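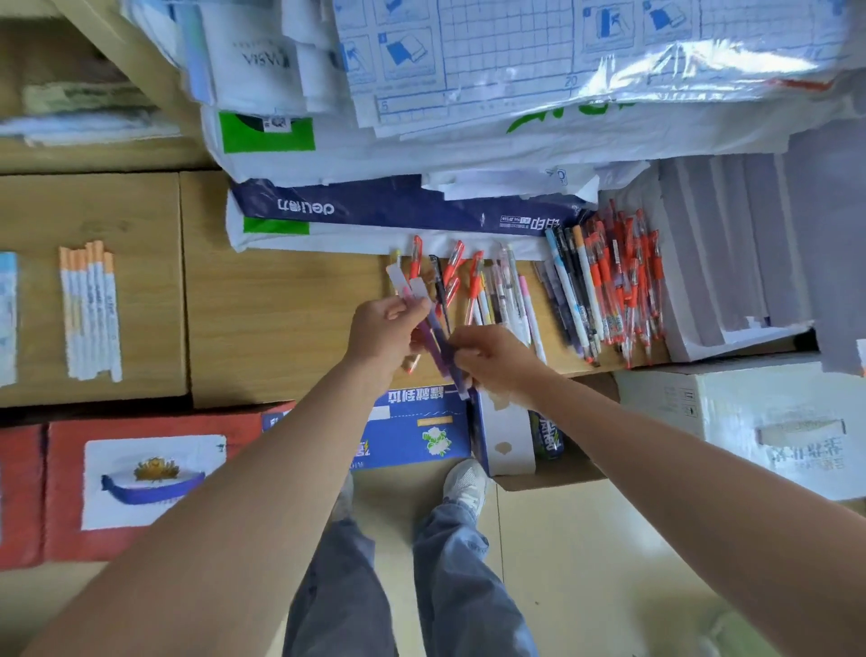 Renata Sosa
29 July 2022
2 min read
Print | E-mail

Okay, Plutach update, and it's a long one, so get comfortable. For anybody new, Plutach is the little two-finger arm Damián Figueroa and I have been putting together at the Riquelme workshop since December, and its one job in life is going to be sorting pens. Gel pens, ballpoints, the white ones with the pretty printed barrels, all of it, by color and kind, in tidy bundles on a shelf.

I know that sounds small! I thought so too. Then I sat down to write out what hands do when they sort pens, and I filled eight pages of a notebook before I got to the part where you put one down.

Take picking up a single pen out of a fanned-out row. My fingers go for the barrel and slide along it until they hit something, a clip or the lip of the cap or a little paper label. Plutach's first fingers were flat printed plastic, and the pens just rolled off like logs.

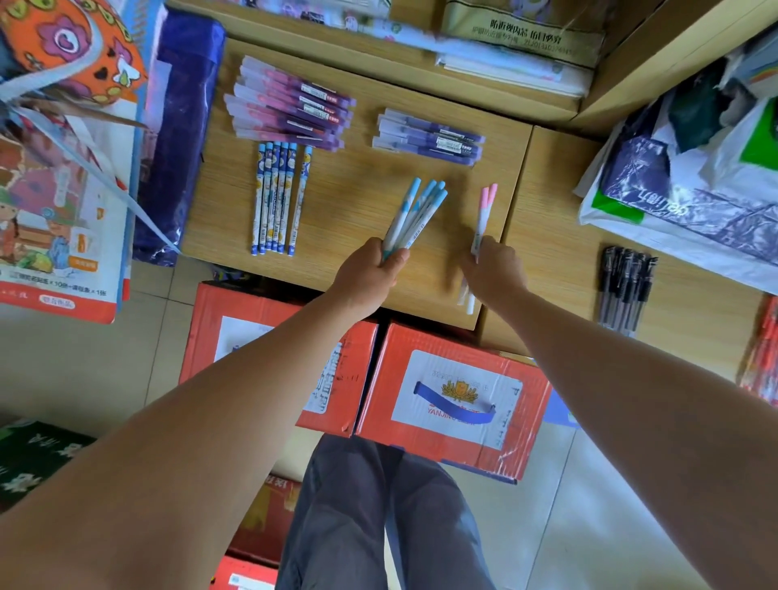
Bundles are a whole different animal. A person will scoop up a handful, keep all the caps at one end without thinking, and hold them loosely enough that they can still be straightened. We tried to get there with one motor and a spring out of a dead printer, and I'm pretty proud of it. The spring lets the fingers give a little once they touch something, so the pens settle against each other and don't go shooting across the bench (sorry again to whoever had the soldering station that night).

The new fingers have a shallow V down the middle and strips of bicycle inner tube glued in. Damián wanted silicone and I wanted cheap, and cheap won for now. The V is 18 mm across at the top, which suits a small handful of ballpoints and is hopeless for anything with a fat grip. If you're cutting your own, make the V a separate piece that screws on. I glued mine, and I've been regretting it with a craft knife ever since.

Cap color turned out to be the easy bit, at least under the workshop lamps. Light blue, pink, orange, black, all fine. Clear barrels are where we get stuck. The camera sees a red cap and then a sort of smear, and it guesses wrong about which way the pen is pointing.
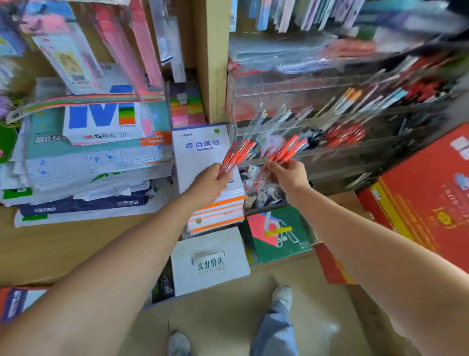
Red ones are the worst for this, and of course everybody owns a million of them. Our fix for the moment is to find the cap first and let the arm feel its way down from there, slowly. It takes almost 36 seconds a pen. I timed it twice and then made tea.

Damián thinks we should teach it to use a second arm, one to hold the bundle and one to add to it, the way you or I would. He's probably right, and he has the motors for it in a box from Iten that he's been saving. I'd like one arm that behaves before I let him build another, but I've lost this kind of argument with him before.

If anyone near Lutarthorpe has old inner tubes, the thin road bike kind, please bring them by. I'll post the finger files once I've taken the glue out of the design.

18 shares | 8 comments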